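Home | Kitchen | Laundry | Floors | Stone and Tile | Ask Melina

Looking after a marble table

Marble is softer than most people expect, and the usual kitchen sprays are too harsh for it. Vinegar, lemon juice and anything sold for removing limescale will leave dull marks in the polish. Those marks aren't stains and won't wipe off.

For everyday cleaning, use warm water with a few drops of plain dish soap. Wring the cloth out well, wipe, then go over it again with clean water and dry it with an old tea towel. If you let it air dry you'll get streaks, and they show up worst on the dark colours.

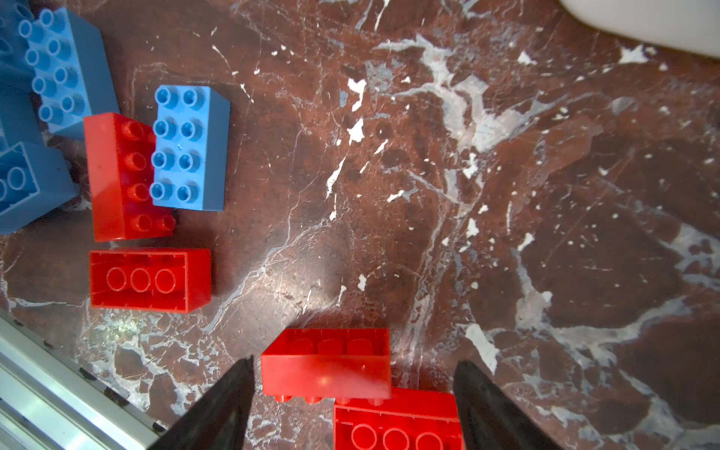

Dark red-brown marble with pale veining.

Wipe up wine, coffee and tomato sauce straight away. For an oil mark, mix bicarb soda and water to a thick paste, spread it over the spot, cover with cling wrap and leave it overnight. Scrape it off with a plastic spatula in the morning. Old marks may need a second go — wait until the stone is fully dry before you decide.

Fine scratches can be polished out by a stone mason. If you want to try it yourself, start at 2000 grit, keep it wet and work on a corner first. I wouldn't do it on a piece you're fond of.

Sealing: put a few drops of water on the top and leave them for ten minutes. If the stone darkens underneath, it needs sealing. My own table gets done every January. Use a sealer made for marble and buff off the excess before it dries.

Contact Melina Kouris | © Jelline Household Tips | Back to top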